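Rewatched all of Pladdale over the winter and finished in February. Going to put my thoughts on the show here, in order, so I can stop texting them to people.

The first season is slower than I remembered. It takes four episodes before anyone leaves the ferry town. I liked that more this time. You learn who owes money to whom, and it pays off later.

The network cut each episode to 42 minutes for the rerun. The ones on disc run longer. If you have a choice, get the discs. The dinner in episode six makes no sense in the short version.

Season 2 is the good one. The sister comes back, the cannery shuts, and the writers stop explaining the jokes. I would put the flood episode up against anything on TV that year.

The music changes in season 2 as well. The old theme had a banjo. The new one is a piano and a drum. I know people who quit over the banjo. I did not mind.

Season 3 is where it drops. They moved the shoot to Nellivley and the town stopped looking like the same town. The hill behind the school is gone. The diner door opens the other way.

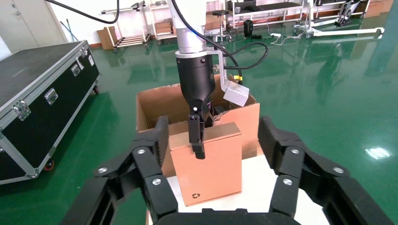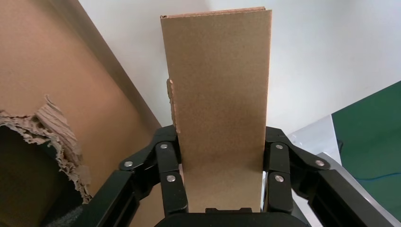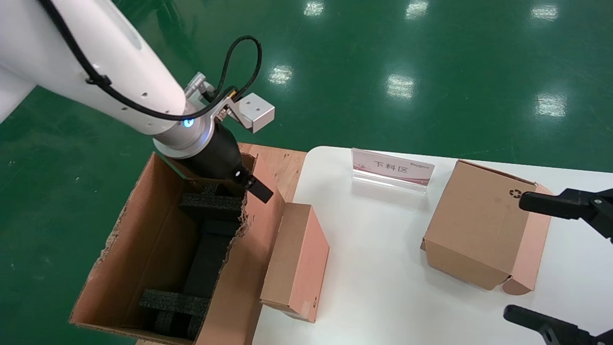
Robot arm gear and cardboard, three shots

Back to season 3. The trial takes up half of it and the verdict happens off screen. I had to go back and check I had not skipped one.

The finale ran 80 minutes with ads. Take out the ads and the dream and you have a decent 40. The last talk on the dock is very good and I wish it had come sooner.

There is a spinoff, Rustex, set at the repair yard. It got one season. It is a comedy for the first half and then it is a crime show. I prefer the first half.

People ask if you need to see Pladdale before Rustex. You do not. Two characters cross over and both get introduced again.

My order for new viewers: season 1 from episode three, all of season 2, the first and last of season 3, then Rustex if you still want more.

Someone asked about the reunion special. I watched it once. It is 70 minutes of clips with the cast on a couch. The bit about the broken boat is worth seeing and you can find it on its own.

Next up is Marquez, which I have never seen. Two episodes in. The lead is good and the wigs are bad. Will post when I get further.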